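给投资人的进展报告：Zosatley 二手交易平台

2022年5月2日　作者：Taha Fawzy

分享 6　评论 0

Toon，你好，也问候 El Fassi 基金的各位！

上次写报告还是一月份，那会儿我们的寄卖系统刚上线，我一边写一边回客服消息，写得乱七八糟，你还好心没说我。这次我特地关了手机，泡了壶茶，争取把该说的都说清楚（说不清的地方你打电话骂我就行）。

先说成交。这一季平台一共完成1337单，主要还是手表和旧相机，家居小件涨得比我想的快。我原先一直觉得家居这块不值得做，运费贵、破损多、买家还爱砍价，结果卖家自己找上门来，拦都拦不住。我们现在给家居单独开了一个类目，审核规则和手表那边分开，不然审核员每天拿着看表的标准去看台灯，太难为人了。

均价方面有点往下走，就是家居拉低的。手表单独看没怎么变。我知道你上次电话里特别关心这个数，所以我让财务把两块拆开做了表，随后发到你邮箱，麻烦看第二页，第一页是旧格式，还没来得及删。

鉴定中心搬到 Flilstead 这件事，比计划晚了三个星期。房东那边的电路改造拖了，我们这边也有责任，货架订得太迟，到货以后发现高度不对，又退了一批。现在全部搬完，旧址的租约已经退掉，押金还差一部分没回来，我每周都在催。新地方面积大得多，收货和发货终于能走两个门了！以前两拨人挤在一个门口，包裹贴错单子是常有的事。

人手上，鉴定组现在是6个人，手表四个，相机两个。家居暂时由相机组兼着，他们有怨言，我完全理解。我打算下一季再招一位专门看家居和瓷器的，预算里有这一项，你批过的，我就不重复申请了。

再说钱。本季最大的一笔计划外支出是物流赔付，我们给买家和卖家一共赔了1880欧元。数目不算吓人，可是里面有一大半是同一条线路上出的问题，承运商是 Zelden。我跟他们的客户经理吵了两回，第二回吵完他给我发来一份新的包装规范，老实讲写得还不错，我们拿来改了改就用上了。四月的破损投诉比三月少，不过只有一个月的数据，我不敢跟你吹牛，等下一季再看。合同六月到期，我已经在找另外一家报价，两家并行跑一阵子是我比较想要的方案，你要是有认识的承运商也请推给我。

卖家这边有个好消息。我们二月开始试的“先估价再寄货”，报名的卖家已经超过300位。做法很简单，卖家先传资料，我们两个工作日内给一个区间价，他觉得合适再寄。以前是先寄再估，估完不满意还要退回去，来回邮费都是我们出，想想就心疼。现在退回的件明显少了，仓库的同事比我还高兴。麻烦的是估价的速度，遇到节假日就会积压，复活节那几天有卖家等了五天才收到答复，有两位直接去了别家。这个我认，排班没排好。

技术上没有太多可讲的。支付接口换了新版，换的当晚停了四十分钟，提前发过公告，投诉很少。手机端的搜索还是慢，开发那边说要重做索引，我给了他们到六月底的时间。卖家后台加了一个结算日历，这是卖家提了快一年的要求，做出来其实没花几天，早知道去年就该做了。

你上次问我手续费要不要调。我的想法没变，今年不动。几家同行春天都涨了，我们有些卖家就是那时候过来的，这时候跟着涨，等于把人又送回去。但是家居类目的费率我想单独谈，低价的小件按现在的比例收，连包装纸的钱都收不回来。我手里有两个方案，一个是设最低收费，一个是鼓励卖家打包成组出售。我偏向后一个，卖家那边好接受一些，只是系统要改，开发又要来找我诉苦了。

下一季我想做成的事：把估价积压压到两天以内，物流谈下第二家，家居鉴定的人到岗。另外，审计要的库存盘点安排在五月下旬，盘点那两天鉴定中心不收货，公告我会提前一周挂出去。

下一笔拨款按协议是在收到这份报告之后走流程，需要我补什么材料请直接跟我讲，别经过邮箱群组，那个群组我经常漏看。你要是六月有空过来看看新址就最好了，火车站出来走十分钟，我去接你。

相关文章
寄卖新手须知：估价区间怎么看
Flilstead 鉴定中心收货时间调整
手表类目季度成交回顾
卖家后台更新：结算日历上线

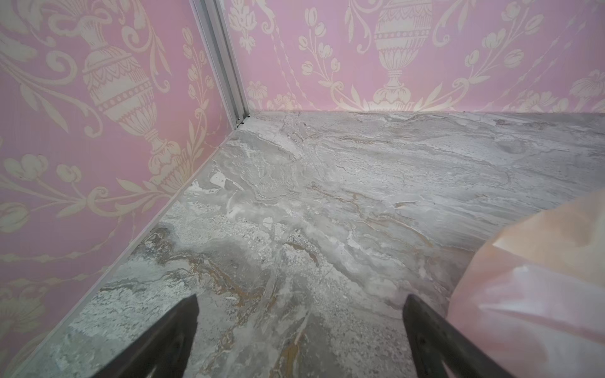 对了，来之前提前两天告诉我一声，访客登记要用证件上的全名，我好先替你报上去。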